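4. Comparing the two jaw sets on the hand-held tool

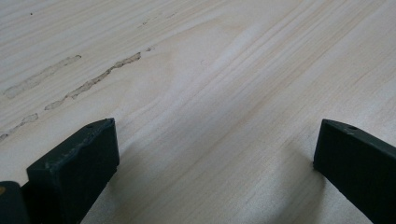

Figure 3. View from the camera on the hand-held gripper tool, jaws open and nothing held, over a worn wood-grain surface.

The second part of the study compares two sets of jaws on the same hand-held tool. The first set, called the Etgate jaws here, is rigid and has a squared tip. The second, the Grorkdale jaws, has the same outer shape but a softer pad on the inner face. Both sets fit the same mount, so the camera position and the opening width did not change between runs.

4.1 Method

Five people took part. Each was given 24 small household items and asked to pick them up from a table one at a time, lift them clear and put them down inside a marked area. Everyone did the full set twice, once with each jaw set, with a rest of 30 minutes in between. Three of the five began with the Etgate jaws and two with the Grorkdale jaws. Nobody was told which set we expected to do better.

Participants were free to turn the tool in the hand and to approach an item from any side. A pick was marked as failed if the item slipped before it reached the marked area or if the person gave up and asked for the next one. Pauline Heywood and Liam Greenwood marked the recordings separately. Where they disagreed, Edit Bognár watched the run and her mark was used.

4.2 What the camera sees

The camera moves with the jaws, so in an approach from above most of the view is table. In Figure 3 both jaws sit over the lower part of the view, one on each side, with a wide gap between them. They are very dark, and each has a soft shadow beside it on the pale surface. In early trials our edge finder, taken from the Hutsuliak controller without changes, sometimes took a shadow for part of the jaw and reported a gap narrower than the true one.

Marks on the table caused a second kind of error. The most strongly defined mark in Figure 3 has a rough, broken outline with brown and near-black lines along it, and smaller patches carry on in a line from its lower end. Marks of this kind were at times proposed as thin objects lying flat. We considered covering the table with plain cloth but decided against it, as a worn surface is closer to what the tool will meet in use. Instead, we raised the threshold for flat objects and ignored a narrow strip along the inner side of each jaw. Both changes were in place before the first counted run and applied to both jaw sets.

4.3 Results

The two sets did equally well on boxes and other items with flat sides. The Grorkdale jaws were better on round items and on anything with a smooth coating. The Etgate jaws were better on thin items, where the squared tip could be slid underneath. Of the 24 items, 8 showed no failures with either set, and these are left out of the item-by-item comparison in Section 5.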